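Search this journal Enter keywords Advanced

4. Discussion: what the lost sock studies can and cannot tell us

Claims about single socks travel well. The one most often repeated to us was that a household loses a fixed share of its socks to the machine each year, and that the machine is therefore at fault. We went looking for the evidence behind this and found very little. Most of the written material traces back to the Brarnex household survey, which asked people to recall how many socks they had lost over the past year and then averaged the answers. Recall over twelve months is poor for large purchases. We see no reason to think it is better for hosiery.

Our own diary study was meant to be harder to fool. Of the 161 households that agreed to take part in Brelgate, 77 returned a full diary, and the analysis in Section 3 rests on those alone. We accept that this is a weak base. People who fill in a laundry diary every wash day for a season are not like other people, and it would be foolish to treat their habits as typical. What the diaries do offer is a record made on the day, before the missing item had time to become a family story.

The first finding worth arguing over is that a great many socks reported as lost came back. They turned up in fitted sheets, in the legs of trousers, in a sports bag, and in one case inside a pillowcase that had gone to a relative's house. The Gronura model has no place for this. It treats each sock as either present or gone, and a sock that reappears after its partner has been thrown out is simply counted as a new purchase. Chambi (Jhosep Chambi, working from the same model) defends this as a harmless shortcut. We do not think it is harmless. If returns are common, a model without them will overstate loss every time it is run, and the error grows the longer the period covered.

The second finding is duller but may matter more. Losses clustered in homes where washing was done by more than one person. Machine age, load size and spin speed, which take up most of the popular advice, showed no pattern we could defend. It is tempting to say that divided labour causes the losses. We would rather say that in a home with two launderers each one has a different idea of where an unmatched sock should wait, and that our diaries recorded only one of those places. Some of what we are calling loss may be poor bookkeeping on our side.

Then there is the matter of what counts as a pair. Our coding sheet assumed that a sock has one partner. Several households buy plain socks in bulk and match any two of the same colour, so that a missing sock goes unnoticed until the last one is left over. Others keep strict pairs and notice at once. The grey everyday sock (Figure 4) gave the coders the most trouble for this reason, and agreement between them on plain grey items was lower than on any patterned type. 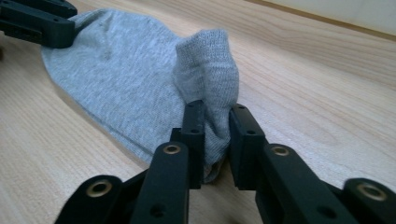 Figure 4. Grey knit sock, held up at one end.

A second coder working from the same diary pages moved enough entries between "lost" and "unmatched" to change the order of the three worst households. We have kept the original coding in the tables, but readers should not lean on that ranking.

The Palomino simulation is sometimes offered as a way around these problems. It runs 1,000 imagined washes for each of 500 imagined homes and reports a loss rate to two decimal places. The precision is borrowed from the size of the run. The chance of a sock going astray in any one wash was set by its authors at the start, on the strength of the same recall survey discussed above, and no number of repeats will improve on that figure. We were unable to reproduce the seasonal peak it shows in February, and the diaries give no hint of one.

None of this shows that washing machines never take socks. Repairers do find them behind drum seals, and we would welcome a proper count from that trade. Our complaint is with the confidence of the existing claims. Until somebody follows marked socks through real homes, with returns recorded as carefully as losses, the yearly figures quoted in household columns should be read as guesses.

Filed under: Home and Consumer Studies | Laundry | Survey Methods | Critique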